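How a Hand-Held Gripper Learns to Pick Things Up

25th May
By the Kusico workshop pages

A gripper is the part of a robot that holds things. Your hand has five fingers. Many grippers have only two, and the two fingers move toward each other like the sides of a clothespin.

At the shared workshop in Skikdale, the Coman build is a gripper with no robot attached. A person holds it and works the fingers with a trigger. A small camera on the tool records what happens. Later, a computer studies the recordings and looks for patterns: where the object was, how far apart the fingers were, and when they closed.

The parts

Each finger is a black bracket that turns on pivot screws. A pivot is a point that a part swings around, like the hinge on a door. If a pivot screw is too tight, the finger sticks. If it is too loose, the finger wobbles and the grip is uneven.

A textured pad covers the inside of each finger. The rough surface adds friction — the force that slows one surface sliding over another. Smooth plastic on smooth plastic has little friction, so a cup would slip.

The practice

One recording of one pick is called a demonstration. The Coman plan asks for 400 demonstrations in a first set and 2,000 in all. Objects should be of different kinds. A sponge squashes when it is squeezed. A phone does not, and it lies flat, so there is very little edge to hold. A plastic bag changes shape every time it is touched.

The room matters too. A computer that has seen only a bare workbench may fail on a patterned cloth, where it is harder to tell where an object ends and the background begins.

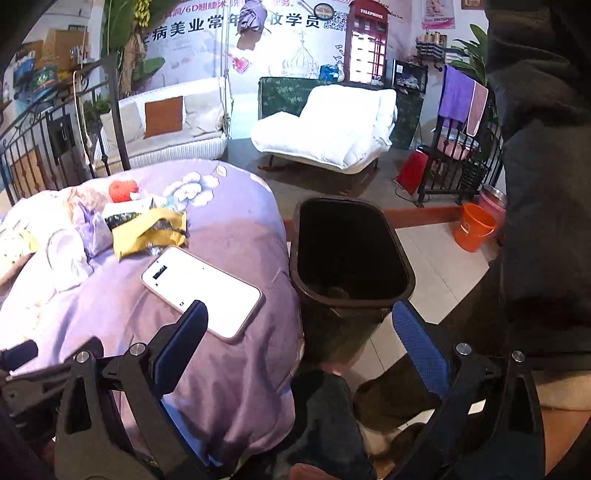
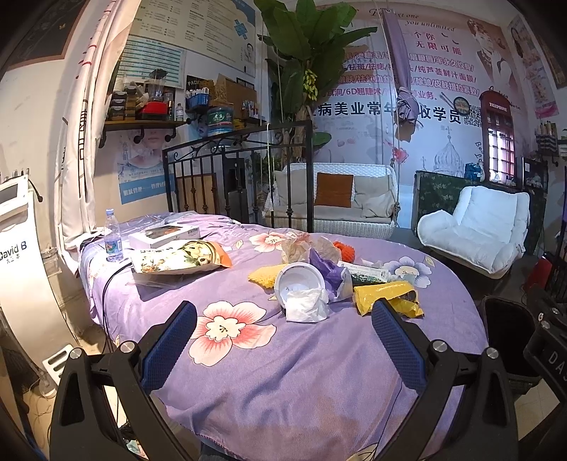
Gripper with blue finger pads, over a flowered bedspread. The phone is in the first view, the cup and yellow sponge in the second.

Related
Sernasano: a cart that follows a line
What does a motor driver do?
Springs, levers and clothespins

Contact | © Kusico | Back to top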